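Handling & Packing of Soft Goods, handout 4
Notes to go with the lecture, not instead of it. Read before the practical.

Last time: boxes and cartons, stacking weight, why corners matter. Today: mixed bins. Things that bruise, things that roll, things that do neither but ruin whatever they land on.

1. What counts as a mixed bin

Any open container holding goods of more than one kind with no dividers. Shop returns, picking leftovers, the tub by the till. Varham textbook calls it "unsorted holding", same thing. Exam will accept either term.

Usual trouble:
- soft next to hard
- food next to non-food (see section 3)
- small things drifting under big ones
- loose ends, strings, stalks, handles catching

2. Grapes as the worked case

Why grapes every year? Cheap, and they show damage quickly. A bunch is not one object. It's a lot of small weights hanging off a thin stalk, and the stalk gives first. Pick up by one end and the other end drags. Pick up by a single grape and you have a single grape.

Points to learn:
- main stalk is the lifting point if you can get at it
- if stalk is underneath, support from below, flat hand or scoop
- don't pinch the middle of the bunch
- a bunch lying spread out takes up far more floor than the same bunch hanging. Leave room for it
- the bloom (dull powdery coat) rubs off with handling. Not harmful but customers read it as old

Compare with plums, which roll but come one at a time. Compare with bananas, stiff, a natural handle. Grapes are awkward on both counts.

Figures from the Furkuvus store exercise, for your notes: 2,894 items through mixed bins over the trial, 940 of them fresh produce, 33 bunches of grapes written off. Copy these down, you need them for the worksheet. Part (b) asks for the write-offs as a share of produce, not of all items. People get this wrong every year.

3. Food and stationery together

Should not happen. Does happen. Tape dispensers are the classic one, they have a cutting edge and they don't sit upright for long. A dispenser on its side puts the edge wherever it likes. Against fruit skin that's a split, a split leaks, and then evrything below is sticky.

Rule for this course: non-food out first, always, even if the food is on top and easier to reach. If you can't get the non-food without shifting the fruit, lift the fruit clear, set it down on a clean tray, then carry on. No shoving aside.

4. The bin itself

Metal: tough, easy to wipe, hard on fruit. Scuffed metal harder still, rough patches catch the skin. Line it for produce (paper or a thin mat, the Zekirness type is fine).
Plastic: kinder, but scratches hold dirt.
Sloping walls bring things inwards. Good for reaching, bad for bruising as everything ends up leaning on everything else.
Holes in the floor: fine for drainage, check nothing small is sitting over one. Single grapes go looking for holes. 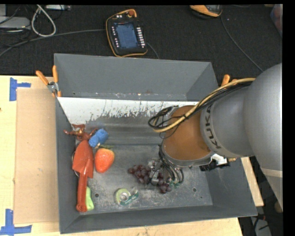 Fig. 1. Mixed bin, bare metal floor. Grapes and a tape dispenser.

Questions on Fig. 1, have a go before the practical:
- which item comes out first under the rule in section 3?
- where would you support the bunch?
- what would you change about the bin before putting produce in it again?

5. For the practical

Work in groups of 2. Bring an apron and short nails please. Trays and liners provided, gloves too. Wash hands before AND after. Worksheet handed in at the end, Aidoo method for the write-up (condition, position, order of removal, result). Keep the result column blank untill you have finished lifting.

Next handout: eggs. Reading is chapter on shock and drop height, skip the tables.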